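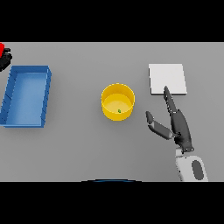 Compulsory licences, part 5

The Skeststead file turns on one clause. Stimutar holds the patent on the inhaler valve until its term ends, and Özkan wants to make the same valve under a compulsory licence for sale in Lurdale only. The draft order allows 1515 units a month. Özkan asked for more and was refused.

My difficulty is with the royalty. It is set per unit, at a flat 380, with no link to the selling price. If the price falls, the licence stops being worth using well before it expires. A percentage would avoid this, and older orders used one.

Paragraph 505 of the guidance lets either side ask for a review, but only after the first sale. I have written to ask whether a sample batch counts as a sale. The reply is due on Friday.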